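About Us

Tuesday, March 18, 2025
By Vicente Sepúlveda

Hello, and welcome to Grovuno! We're a small baking school and weekend bakery in Trulbridge, and if you've found your way to this page you probably like eating bread at least as much as you like making it (so do we, and there's always a heel of something with butter on it when you come through the door).

I started Grovuno after a good many years of baking for other people, most of them at Živković, where I learned to shape rye in the dark at four in the morning and to keep my opinions about caraway to myself. When the old drapery shop on Jurnmont Road came up for lease, I went in to have a look at the windows and came out having more or less promised to take it. The oven arrived in September — a month later than it was meant to, and by a doorway that had to be widened for it — and our first class was soda bread, because it forgives everybody.
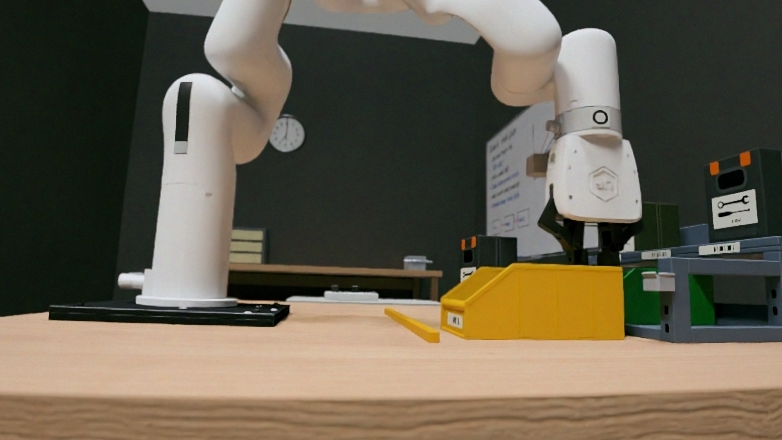
What we teach

Most people begin with the Saturday morning class, where you'll mix, knead, shape and bake a plain white tin loaf and take it home under your arm. From there you can wander off in whichever direction you fancy. We run sourdough over two evenings, flatbreads and pikelets for families in the school holidays, and a long winter course on enriched doughs that covers finger buns, brioche, and the sort of sticky scroll that needs its own plate. Classes are kept small so that everyone gets a proper stretch of bench, and all the flour, yeast and aprons are included in the fee.

You don't need any experience at all. I mean that! We've had people come who'd never cracked an egg, and they went home with perfectly good scones, and a few of them now make better scones than mine.

The starter, and other housekeeping

Our sourdough starter is fed twice a day and we give a jar of it to everyone who finishes the two-evening course. If yours goes flat and grey and smells like nail polish, please don't throw it out.
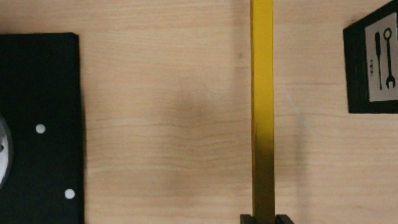

Bring a spoonful in and we'll swap it for a lively one, no charge and no lecture. The same goes for questions about your oven at home, which will have its own ideas about what 220 degrees means. Last year we baked 3,088 loaves between the classes and the weekend counter, and 442 people came through the beginners' class, so there aren't many flops we haven't met by now (I've produced a fair share of them myself).

The counter is open Saturdays and Sundays from eight until we sell out. Pies are on Sundays only. If you're after a particular loaf, ring the day before and we'll put your name on it — the fruit loaf especially goes early, and I hate seeing a disappointed face over a fruit loaf.
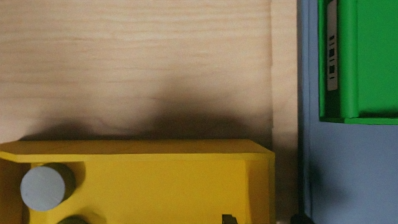

One regular at the counter says the fruit loaf is better on the second day, toasted, with far too much butter, and that we ought to put that on the label. We've talked about it. For now it's written on the chalkboard, just under the class times.

349 shares | 12 comments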